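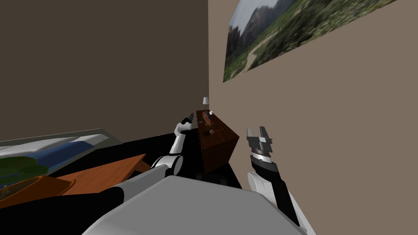 Most people I know have a strong view on wall colour and no view at all on how high a picture should go. It gets decided in a minute, usually by whoever is holding the hammer, and then it stays that way for years. A large mountain landscape, grey peaks above and green scrub with a pale path below, will often end up far up the wall with a wide stretch of plain beige under it. I think this is a mistake in most homes. Pictures are for looking at, and they should hang where a person of ordinary height can look at them without tipping the head back.

I have rented six flats and owned one house, and in every one of them the hooks left behind were too high. In the last flat I had to stand on the bed to reach one. I asked my neighbour Jean Buchanan, who let out the flat below mine for many years, and she said tenants hang things high to keep them clear of chairs and children. That is fair enough in a narrow hall. It doesn't explain the bedroom.

My own guess is that people hang pictures to fill the wall. They step back, see a big empty area and put the nail in the middle of it, measured from skirting to ceiling. But a wall isn't seen like that. Once the room has a sofa and a table in it, the lower half is busy and the eye works at the height of the people in it. A picture placed by the ceiling belongs to the ceiling.

The shops don't help. The Sirnimard catalogue, which still comes through my door each July, shows every print hung above a low sofa in a room with no lamp, no radiator and no bookcase. The Flerkance range of ready framed prints comes with a hook and a leaflet. The leaflet covers plasterboard and brick, and says nothing about height. I paid for 3 of those prints when we moved, and put all of them up wrong.

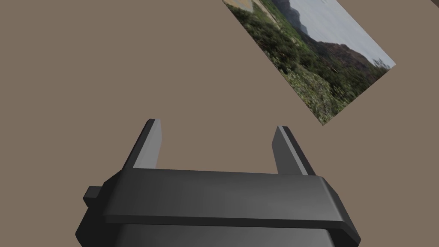

Paint is the other half of the matter, and here I am out of step with most of my friends. They have been told that white makes a room bigger and that anything else is a risk. I have lived with white and I found it tiring, with every scuff on show by the end of the first winter. A flat, muted taupe-brown is a better colour to live beside. It asks for very little attention. Wood looks right against it, and so do books and most faces. People call it dull, and I accept that, but a wall is the thing you see most of in any room and I would prefer it to be dull.

We used a Cao emulsion in the back room, two coats over a grey primer, and I would buy it again. The Badetti sample pots we tried first dried a good deal pinker than the card. If you are choosing a brown, paint a large board and move it from wall to wall over a few days. Small squares next to each other tell you very little.

I will go further and say that one wall can be darker than the rest.
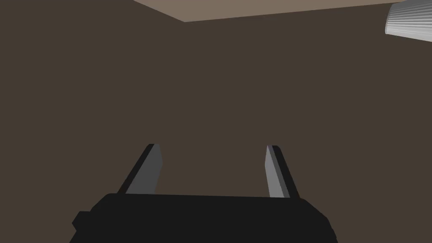
The usual objection is that a dark wall closes a room in. It does, a little, and in a bedroom or a small study that can be welcome. The trouble starts when people lose their nerve and cover the dark wall with frames to lighten it. Then you have neither the colour nor the pictures. Leave it bare. Put the one large picture on the lighter wall beside it, at a sensible height, and let it have the space.

Titilayo Adebisi, who taught the evening class in framing I went to, told us to put the middle of a picture level with our own eyes and then drop it by the width of a hand. She said to do it standing in a hall and sitting in a living room. I went home and moved everything down. It left a row of old holes to fill, and the paint didn't match when I touched them up, so one wall had to be done again from corner to corner.

My husband still thinks the one over the piano is too low. He is taller than I am, and we have left it where it is for now.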